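Drevis hand-held gripper: six months of use on a small budget

Posted by Oldřich Sokol, 27 June 2022

We bought our first Drevis in December, after Bleddyn Watkins and I had spent most of the fall arguing over a spreadsheet. The shop had 3,000 dollars for everything: gripper, spare parts, storage and the objects to pick up. A used arm would have eaten all of it before we had a table to bolt it to. A hand-held gripper leaves the arm for next year's budget and lets you start recording grasps now.

What you get
The box has the gripper, two finger pads already fitted, a bag of screws and a printed sheet that covers assembly and not much else. We ordered through Costent, which charged 60 dollars for shipping. Pascual had the same kit with free shipping but would not give us a delivery date.

Setup took one afternoon. The screws that hold the pads are small, so work over a tray. If you plan to change pads often, buy a decent driver at the same time.

In use
The grip is comfortable for the first hour and tiring after that. We now swap operators every 20 minutes, and you should put that in your labor estimate. One person working alone will get through less than you think.

Hard objects such as mugs and boxes need a careful approach, and smooth ones can slide. Soft toys are easier to hold but harder to place neatly, as the stuffing shifts when you squeeze. We keep a bin of them for that reason, and they cost almost nothing.
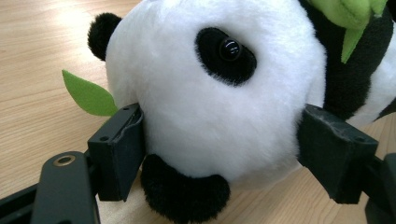 Pads closed on the head of a plush panda, on the tabletop.

Running costs
Pads are the main expense. The faces scuff, and I would order a second pair with the tool. Allow 200 dollars a year for pads and screws if you use it most days. We also looked at the Drusosard service plan and skipped it - the parts are simple enough to swap yourself.

Complaints
The carrying case is sold separately and is too shallow for the gripper with pads on. The printed sheet has no parts list, so I had to email for the pad order number and waited nine days for an answer.

Verdict
Four out of five. We have put a second one in next year's plan, along with the arm.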